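Skellport Hand Guide 11 - Teach by Demonstration Kit

Record a pick on a simulated bench first, then run it on your own arm.

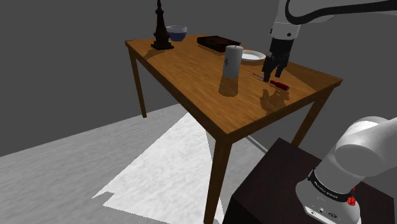

What it does
Move the arm by hand or drive it from the remote, and the kit saves the path and each gripper open and close. Practice tasks use everyday items such as a screwdriver, a plate or a small bowl.

Specifications
Stored demonstrations: over 1000
Remote cable: 61 in
Part number: 2220
Simulator license: one seat, included

Ordering
Ships from Toledo. Arm and gripper sold separately - see the Drolton mounting page for base plates.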